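Relatório de progresso ao financiador
Programa Camatis de apoio à organização doméstica
Entidade executora: Associação Rukia
Data: 20 de setembro de 2021

1. Ponto de situação

O presente relatório cobre o trabalho feito desde fevereiro com as famílias inscritas no programa Camatis, financiado pela Fundação McKinnon. O objetivo mantém-se o que foi aprovado na candidatura: ajudar agregados que vivem em casas pequenas a separar, dobrar e guardar a roupa, e dar-lhes meios simples para manterem os quartos utilizáveis no dia a dia.

Estavam previstas 143 visitas para o período. Foram realizadas 100. A diferença deve-se sobretudo a remarcações pedidas pelas famílias e ao atraso na entrega das caixas de arrumação pela Kendik, que só ficou resolvido a meio do verão. As visitas em falta foram reagendadas e não alteram o orçamento.

2. Trabalho nos quartos

Os quartos continuam a ser a divisão onde se gasta mais tempo. Na maioria das casas a roupa não tem lugar fixo: acumula-se em estantes abertas, em cadeiras e em cima da cama, misturada com sacos, papéis e cadernos. O procedimento seguido é o mesmo em todas as visitas. Primeiro liberta-se a cama, que serve de mesa de trabalho. Depois retiram-se os papéis e os objetos pequenos e só então se estende a roupa, peça a peça, para dobrar.

Nas camas com esteira de bambu a dobragem é mais fácil, porque a superfície é firme e o tecido não se afunda. As camisas estampadas e as peças de tecido mole são estendidas por inteiro antes da primeira dobra. As almofadas grandes passam para um dos lados da cama.

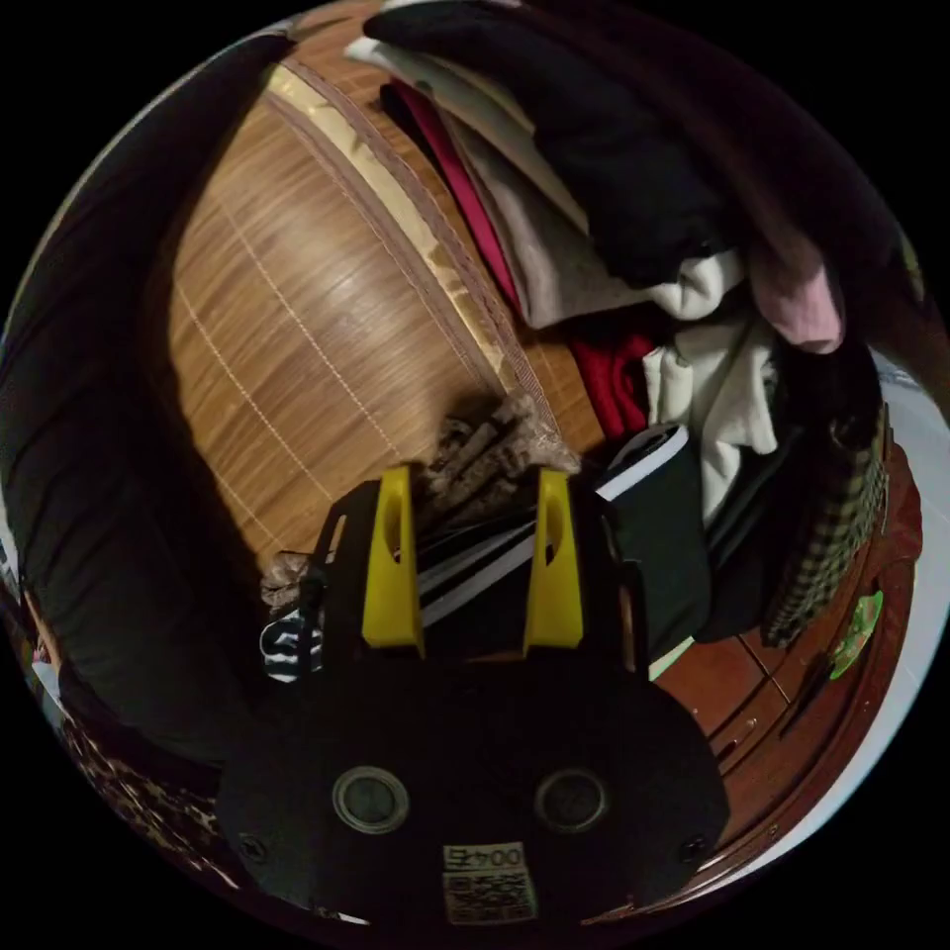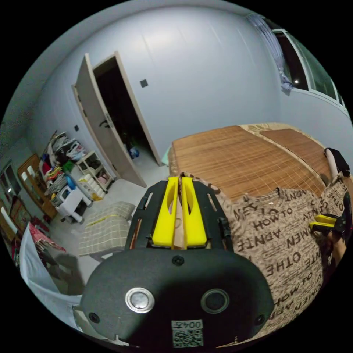 Cama com esteira de bambu, numa das casas do programa.

Nas casas em que já existe um móvel de gavetas de plástico, a equipa começa por aí, antes de propor qualquer compra. As gavetas ficam para a roupa de uso diário e as estantes abertas para sacos e peças de outra estação. Onde não há gavetas, são entregues caixas Kendik, até ao máximo de sete por agregado. Até à data foram distribuídas quase 400.

3. Resultados e dificuldades

A separação da roupa por pessoa foi bem aceite. A separação por estação foi menos bem aceite, e em várias casas as famílias preferiram manter tudo à mão. A equipa deixou de insistir nesse ponto e passou a propor apenas uma prateleira para as peças de inverno.

O tempo previsto por visita revelou-se curto. Uma estante com roupa amontoada ocupa, por si só, a maior parte da sessão, e a cama tem de ficar livre antes da noite. Passámos a dividir o trabalho em duas sessões: a estante na primeira, as gavetas e os papéis na segunda. A mudança aumentou as despesas de deslocação, compensadas com a verba que sobrou da rubrica de materiais impressos.

Continua por resolver o destino da roupa que as famílias não querem guardar. O ponto de recolha com que contávamos encerrou e os sacos têm ficado no armazém da associação, onde o espaço já é pouco.

4. Próximos passos

Concluir as visitas reagendadas. Encontrar um novo ponto de recolha para a roupa usada. Rever a ficha entregue às famílias, que tem texto a mais e poucas indicações sobre a dobragem de camisas. Confirmar com a Kendik o prazo da segunda encomenda, desta vez com caixas mais baixas, que caibam debaixo das camas.

Pedimos ainda à Fundação McKinnon autorização para transferir o saldo da rubrica de materiais impressos para deslocações, até ao fim do programa. O mapa de despesas segue em anexo, com os comprovativos ordenados por rubrica.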